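Ovine kitchen sim, fault subset
Data card and README, revision 3
Last edited Tue 7 April by Bimla Rastogi

What this is

A set of simulated episodes from the two-armed kitchen robot, kept because something in them went wrong. The main Ovine set has only episodes that passed the checker. We split the bad ones out after the Hollis replay tool choked on them, and then found that people wanted them more than the good ones.

There are 969 episodes in the subset. We started with 993 and dropped the rest for broken log files that could not be opened at all. The dropped ones are not a fault class and should not be counted as one.

Everything was rendered. There is no real robot footage in the subset and no people appear in it.

The fault

The main fault is a base yaw drift. During a reach, the base keeps turning by small steps while the controller believes it is standing still. The arms are planned in the base frame, so the arm plan stays valid by its own numbers while the world slides past it. The gripper then ends up in front of the wrong part of the kitchen, or up against a fixed panel.

We traced it to the contact settings on the wheels. With a long enough reach the load on one side dropped, the wheel lost contact for a few steps, and the solver put it back slightly rotated. The joint encoders on the wheels reported zero the whole time. The error is small per step and does not recover.

A second fault shows up in 80 episodes. The stop rule, which should freeze both arms when a link comes within the safety margin of a fixed surface, was reading a stale copy of the scene. Walls and panels loaded late were missing from that copy, so the rule let the arm keep going. On a physical machine this would be a safety matter and we have logged it as one.

What the episodes look like

Each episode has one or more views from the robot's own body, looking over the top shell toward the arms. The renders are plain. Walls are flat colors, and the walls and fixtures often sit at a steep tilt to the robot.
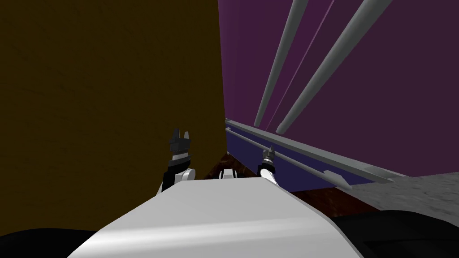 Both views have the two grippers up, with the navy panel and the gray rail beyond the white shell.

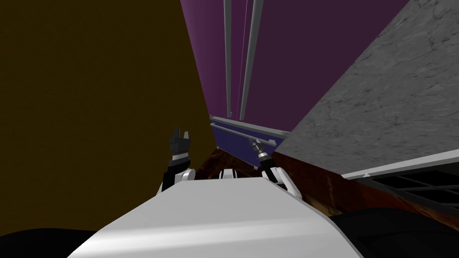

Sarita Awasthi's note on revision 2 was that a still tells you very little about yaw drift, and that she had labeled several episodes as drift by eye before the logs showed the base had never moved. She asked for the label to come from the ground truth pose only. We made that change, and the eye labels are now in a separate column called label_eye. Please don't train on it.

She also asked whether a gripper near a panel should be marked as contact. It should not. Contact is set only when the solver reports a contact pair, and near misses go under margin_breach.

Files

episodes/ - one folder per episode, with frames, joint states, and the command stream
poses/ - base pose from the simulator, every step
labels.csv - one row per episode
scenes/ - the scene files as loaded, including the late-loaded parts
stale/ - the scene copy the stop rule was reading, where we have it

The stale folder is incomplete. The copy was not being saved until we knew to look for it, so the older episodes don't have one.

Columns in labels.csv

episode_id - matches the folder name
fault - drift, stop_rule, both, or other
onset_step - first step where the base pose leaves tolerance, blank if it never does
contact - 0 or 1, from the solver
margin_breach - 0 or 1
arm - left, right, or both
label_eye - old hand label, kept for reference
notes - free text, uneven

Episodes are cut at 700 steps. If the fault was still going at that point, the log just ends there. An episode of full length is not a sign that the robot recovered.

Known problems

Onset steps for "both" episodes refer to the drift only. We have no reliable onset for the stop rule.

The "other" class is a mixed bag. It includes dropped commands, a few planner timeouts, and some episodes where the checker itself was wrong. Read the notes column before using it.

Scenes built from the Stindthorpe layout have the rail modeled as two separate bodies in some files and one body in others. This affects contact counts. Compare within a layout only.

Frame timestamps lag the joint states by one step in every episode recorded before the logger patch. The loader corrects for this if you pass fix_lag=True. It is off by default, which was a mistake, but changing it now would break other people's scripts.

Status of the fixes

The wheel contact settings were changed and the drift has not come back in reruns of the same seeds. The stop rule now reads the live scene and refuses to start if the two copies differ. The Trernavport build still has the old rule and is waiting on a merge planned for June. Do not use that build to judge stopping behavior.

Reporting

Send bad labels to Bimla Rastogi with the episode_id and the step number. Please attach the pose file from your own copy as well, in case the download was damaged.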